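Week 8: who does the work after the robot arrives?

Read the Medilier case before Friday. Management's claim is that automated table clearing "frees staff for guests." Keep asking: which staff, and free for how long?

- Plates and cups are what vendors like to show. They're rigid and easy to see.
- Ask for the jobs left off the list: half-full glasses, wet napkins, a chair in the way.
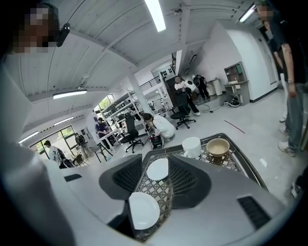 Blandine Chevalier's shift logs cover 942 table clearings. In 300 of them a worker stepped in, and none of that time was billed to the robot. It went down as "general duties." So the savings figure is partly a bookkeeping choice.

**Pace.** Olanrewaju Garba, a server for 17 years, used to decide when a table was done. Now the system decides and he fixes its mistakes. Same pay, less say.

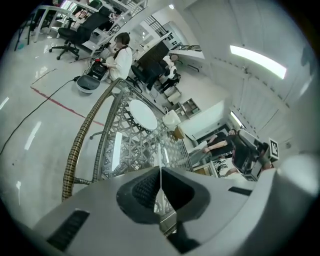

**Training.** Workers are often asked to show the machine how they do the job. Should that be paid as teaching? Esedeck's contract doesn't mention it. I'd call that a gap, and Trevor Petrenko (guest talk, notes online) calls it an oversight. Decide who you believe.

For discussion: bring one task from a job you've had and say who would clean up when the machine got it wrong.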